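Sorting by Colour, Learning by Hand

At the Bevach laboratory, a study of two-armed robots asks how much a change of viewpoint matters

18 Aug 2018

A person asked to put a set of small items into coloured bins will do so from almost any chair in the room. The same request, made of a robot that has learned from human demonstrations, can fail when a camera is moved by the width of a hand. The difference has been known for some years, and it has usually been met by recording more demonstrations. A group at the Bevach laboratory has now published a study which suggests that the choice of viewpoint deserves at least as much attention as the amount of material collected.

The work was led by Vasilică Bucur, with Oana Preda responsible for the experimental design. Its subject is a sorting task with three destinations: a red bin, a black bin and a blue bin, set in a row on a low shelf at the back of the table. The task was chosen for its plainness. It can be explained in one sentence, and a failed attempt is easy to recognise.
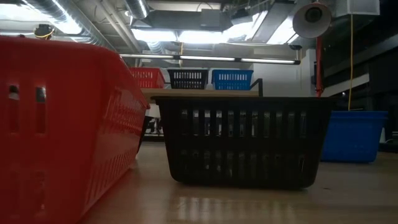 Red, black and blue containers near the tabletop, with the shelf and its row of three behind them.

Seen from low down, the bins present a difficulty that is easy to overlook. Their slotted walls let light through, their rims overlap, and a near container may hide a good part of one that stands further back. A glossy surface adds reflections of its own. "We had treated the bins as the simple part of the problem," Dr Preda said. "From the height of the tabletop they are the hardest part, and the overhead view had kept that from us."

The method itself is straightforward. An operator guides both arms through the task, and the movements are recorded together with the camera views. A control program, named Plumberg by the group, is then trained to predict the next short stretch of movement from what the cameras show. In all, 1180 demonstrations were recorded. The group trained one version of the program on the overhead view alone and another on the overhead and low views together, keeping every other setting the same.

Both versions were then tested with the shelf in its usual position and again after it had been shifted. With the shelf unmoved, the two performed alike. Once it was shifted, the version trained on a single view tended to reach for the place where a bin had been, while the version trained on both views corrected its course in most trials. Each condition was repeated 10 times for every bin - a modest number, as the authors state in their paper.

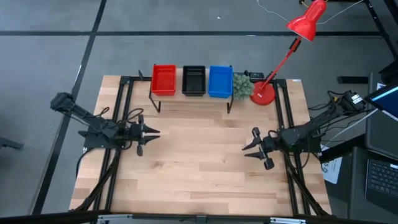 The two-armed workstation, with the three bins on their shelf at the back of the table.

The arrangement of the table received equal care. The arms are mounted on opposite sides and face one another across the work area, so that either gripper may pass an item to its partner. This handover proved the least reliable step in the whole sequence. In six of the longer trials the receiving gripper closed too early, and the group has not yet found a full explanation. Dr Bucur suspects the timing of the recorded demonstrations, which varied from one operator to the next.

Readers from industry will wish to know how far the result extends. The authors are cautious. Only one type of task was examined, and all the recordings were made in one room under one set of lights. Tudose, a packaging firm which has followed the project, has asked for trials with deeper containers, and a partner laboratory at Dresell intends to repeat the study with its own equipment. First results from Dresell are expected in December.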